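The tidy robot and the long afternoon

At an open day in Allisdale, the machines did their best work when the visitors stood well back

By Elis Prosser

The first thing they hand you at Prestitz is a cup of coffee, and the second is a form. The form says you won't lean over the yellow line, won't touch the arms and won't bring a drink into the demonstration area. So you stand in the corridor and finish the coffee, and while you do, a screen on the wall plays a film in which a robot folds a tea towel to piano music. The film is sped up. It says so in small grey type in the corner, and I watched it twice before I noticed.

I had driven out to Allisdale because a press release told me that household robots had "turned the corner". I have been getting press releases about that corner for a good part of my working life. The company has 37 staff and a rented building behind a tile warehouse, and for one afternoon in December it had opened the doors to neighbours, investors, a high school robotics club and me.

Javiera Retamal, who runs the demonstrations, gathered us at the line. She is quick and dry and plainly sick of the piano music. The robot we were going to see had no name, she said, because the marketing people wanted to call it Clovetti and the engineers had refused to answer to that. Clovetti is now the name of the software. The arm is called the arm.

Its job for the day was to put things away. A kitchen drawer's worth of odds and ends sat in a tub on a side bench, and one object at a time went onto the table next to a basket. The arm would pick it up, put it in the basket and go back to where it started. Then Retamal or one of her colleagues would take the object out again and put it somewhere else on the table, and off it would go.

Somebody's father asked how long it would take to tidy a child's bedroom. Retamal asked how many children. It got a laugh, and I wrote in my notebook that she hadn't answered.

I'll say this for the arm: it is not frightening. It moves the way people move when they are carrying soup. It comes down over the table, stops, thinks, comes down a bit more. With a small wooden block it was close to graceful. With a plastic spoon it had two goes and got it on the second. A rubber duck popped out of its fingers and landed on the floor on our side of the yellow line, where a boy from the robotics club picked it up and wasn't sure whether the form allowed him to give it back.

Then came the tape.

A roll of packing tape looks like an easy thing to pick up. You or I would hook a finger through the hole without a thought. The arm has no finger to hook, just two stiff ones that close toward each other, and it has to decide where to put them. Tatsuya Furukawa, who looks after the grasping side of the software, told me the shiny surface doesn't help either. The camera on the wrist sees a highlight and the software has to work out whether it's looking at an edge or a reflection. He turned a monitor toward us so we could watch from the arm's side of things.

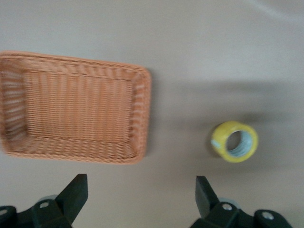
The wrist camera's view at Prestitz, with the yellow tape to the right of the woven basket and both fingers spread.

I found the monitor more persuasive than anything in the film. It's a homely sort of view, close and slightly blurry, with a big soft shadow lying over the tape. Any photographer would have moved the lamp. Furukawa said they had stopped fussing over the lighting a while ago, on the grounds that customers won't be fussing over theirs. That struck me as the most sensible sentence I heard all day, and it isn't in the press release.

The arm went down, closed on the tape, lifted it a hand's width and let go. It went down again. The second time it got a better hold, swung left and dropped the roll in the basket, where it tipped over and leaned on the side. People clapped. I clapped too, and then felt a bit silly, because I have a drawer at home with tape in it and have never once been applauded.

How often does it work? I asked this four different ways of three different people. The sheet by the door gave a success figure for "familiar objects", and in the next column down you could learn that a familiar object is one the software has already practised on. The set has 32 things in it. The tape is one of them. So is the duck.

Hipólito Escobar, who started the company and still solders things when he gets the chance, didn't duck the question for long. The arm had practised each object about 200 times, he said, with a person guiding it by hand, before anyone let it try alone. Something it had never met was "a coin toss on a good day". He offered to let me test that. I had a ring of keys, a glasses case and half a muesli bar in its wrapper.

The glasses case went in the basket first try, and I was impressed. The keys were hopeless. The arm pinched at the ring, missed, pushed the whole bunch gently toward the far end of the table and stopped there with its fingers open until Retamal pressed a button. The muesli bar it managed by squashing it. Escobar looked at the wrapper for some time and said the grip force was a setting.

My trouble with days like this one has never been the engineering. The people doing it are mostly careful, and when you get them away from the microphone they'll tell you exactly what doesn't work. My trouble is with the distance between the table and the brochure. On the table there is one object, one basket and a clear bit of space between them. In the brochure there is a grey-haired woman on a couch with her feet up while something out of shot does the dishes.

Aldana Benítez has spent more time in that gap than most. She is an occupational therapist who visits older people at home, and the company pays her a day a month to come in and be difficult. I liked her at once. Her clients, she said, hardly ever ask for a robot that tidies. They ask for help with the shower, with jars, with getting a doona into its cover. When she took a list of these to the engineers, they went pale at the doona.

"They can do baskets," she told me. "Fine. I've got a client who can't bend down to the floor, and if she drops her pills she has to wait until her daughter comes after work. So do the floor. Do pills."

I asked Furukawa about pills. He said small, flat and round was about the worst combination you could pick. There was a project, he said, called Fang, with thinner fingertips meant for exactly that kind of thing, and it wasn't being shown. I asked whether I could see it anyway. He looked across at Escobar, who was talking to two men in very good shoes, and said perhaps next time.

By four o'clock the school group had gone and the urn had run dry. The arm had been going since lunch and was on the tape again. I stood at the line and kept watching, partly out of stubbornness, and it picked the roll up cleanly four times running, with no crowd to speak of and no piano. Then it missed one, and Retamal made a mark on a clipboard. I asked what the mark meant. She said it meant it missed one.

She has boxes of those sheets, apparently, and a student comes in to type them up. If the company ever wants to send me something I'd read to the end, it could send me a few of those. I'd take them over the tea towel.

Escobar walked me out through the loading door. He wanted to know if I'd buy one. I asked what it would cost, and he said they hadn't set a price. I asked when it would be for sale, and he said they hadn't set that either, though the press release mentions "homes" nine times. Then he asked whether I wanted to be reimbursed for the muesli bar, and I said I'd think about it.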